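Home builds > Arms and grippers
Topic: Gripper in simulation, green part behaves strange

skedar_bench
Hello all. I am building a small arm in our shared workshop and before I print the second version of the fingers I test them in simulation. The real fingers open 89 mm. My test parts are two green meshes, both saved from the Tadell library.
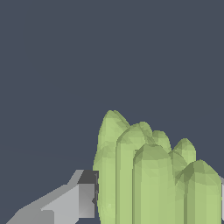
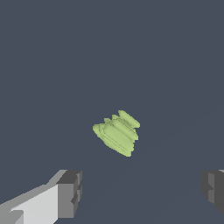

My question is about the collision shape. Now I use one convex hull for each part, and the solver needs 13 ms per step. If I split the mesh into small hulls it goes up to 76 ms, and my old laptop is not happy. What do you use at home?

Dotura
Use the single hull. For a first test of fingers you only want to know if the pads are parallel.

luc_264
I don't agree with Dotura. A lumpy part has many hollows, and one hull fills them all. The pad then stops on air and you think the grip is good. I lost a month with this in May.

Dotura
A month? You also had wrong friction values, I remember that thread :) But ok, for the lumpy one I would split it. For the columns I still say one hull.

luc_264
There are gaps between the tops of the columns too. Depends how high he grips.

skedar_bench
Thank you both. I grip from the side and low, so maybe I try six hulls as a middle way. Does somebody know if the step on the fingertip must also be in the collision mesh? I left it out - only a plain box at the moment.

Dotura
Plain box is fine until you print. Post the file and I will check the pad angle this evening.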